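Section 4. Care and Daily Use of the Marnen Gloss Tabletop

Read this section after you have finished assembly and tightened the leg bolts (Section 3). The instructions apply to the Marnen meeting table in black gloss. For the matte version, see the separate leaflet in the hardware bag.

4.1 Before first use

The top is shipped with a clear protective film. Leave the film in place until the table is standing where you want it.

1. Start at one corner and lift the film with a fingernail. Do not use a blade.
2. Pull the film back over itself, low and flat, toward the opposite corner. If it tears, start again from the nearest edge.
3. Wipe the surface with the gray cloth supplied. Use it dry.
4. Check the top for marks under normal room lighting. Report shipping damage to Stutlow before you throw away the carton. The claim form asks for the label on the short side of the box.

Note: The finish goes on hardening after the film is removed. Wait 4 days before you use any liquid cleaner, and do not leave objects standing on the top overnight during this time.

4.2 Daily cleaning

The finish is reflective and shows dust and fingerprints sooner than a matte top does. In a shared room, a short wipe at the end of the day is enough.

1. Clear everything from the top. Lift objects straight up; do not slide them.
2. Remove grit and crumbs with a soft brush or with the hose of a vacuum cleaner, held just above the surface. Grit left under a cloth will scratch.
3. Dampen a microfiber cloth with lukewarm water and wring it out well.
4. Wipe in long, straight strokes from the far edge toward you. Circular wiping leaves swirls that show under ceiling lights.
5. Dry at once with a second cloth.

For greasy fingerprints, add one drop of dish soap to the water and wipe again with plain water afterward. Moroz surface spray may also be used. Spray it on the cloth and keep it off the table edges, where it can creep under the edge band.

CAUTION: Do not use scouring powder, melamine sponges, acetone, window cleaner with ammonia, or furniture polish that contains wax. Wax builds up on this finish and turns cloudy. It can be removed only by refinishing.

4.3 Drinks and snacks

The top stands up to ordinary break-time use. Most of the damage seen by our service desk comes from three things: hot cups, metal rims dragged across the gloss, and sticky spills left to dry.

Bottles. Keep caps closed when the bottle is not in use. A chilled bottle will leave a ring of water, so use a coaster or wipe the spot when you pick the bottle up.

Cans. Set cans down flat and lift them to move them. The rim is a thin metal edge and will mark the finish if it is pushed. Do not leave a can on its side, even an empty one. It can roll off the table, and a few drops of soda left inside are enough to make a sticky patch.

Wrapped food. Candy bars and similar snacks may be placed on the top in their wrappers. Once a bar is opened, put it on a plate or napkin. Chocolate softens in direct sun and leaves a greasy film that needs the dish soap method in 4.2.
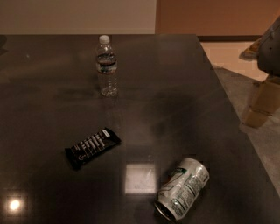 Hot items. The finish is rated for contact up to 50 °C. Coffee and tea are hotter than this when poured. Use a coaster with a cork or felt base, or a tray. Do not use rubber or soft vinyl mats - some of them react with the finish and leave a dull outline.

4.4 Removing spills

Water: blot with a dry cloth. If water has reached the edge band, dry the underside as well.

Soda and juice:

1. Blot up as much as you can. Do not rub.
2. Lay a damp, warm cloth over the spot for a minute or so to loosen the sugar.
3. Wipe with plain water and dry.
4. Run a clean finger over the spot. If it still drags, repeat steps 2 and 3.

Chocolate: let it set, then lift it off with the edge of a plastic card held nearly flat. Finish with dish soap solution.

Ink: dry-erase marker wipes off with a damp cloth. For ballpoint, contact the service desk before you try anything stronger.

4.5 Small scratches

Fine hairline marks can be reduced with the Brikent polishing kit (part 56, sold separately). Test the polish on the underside of the overhang first.

1. Clean and dry the area.
2. Put a pea-sized amount of polish on the foam pad.
3. Work back and forth with light pressure along the length of the table. Stop as soon as the mark fades.
4. Buff with the gray cloth.

The kit will not remove a scratch that you can feel with a fingernail. Replacement tops are available and can be fitted to the existing frame - see Section 6 for the steps and for the number of people needed to lift the old top off.

4.6 Service contacts

Finish and surface questions: Daryna Dmytriv, Stutlow service desk
Spare parts and replacement tops: Ardalan Heydari, Stutlow parts

Have the serial number ready when you call. It is printed on a white sticker under the tabletop, next to the center rail.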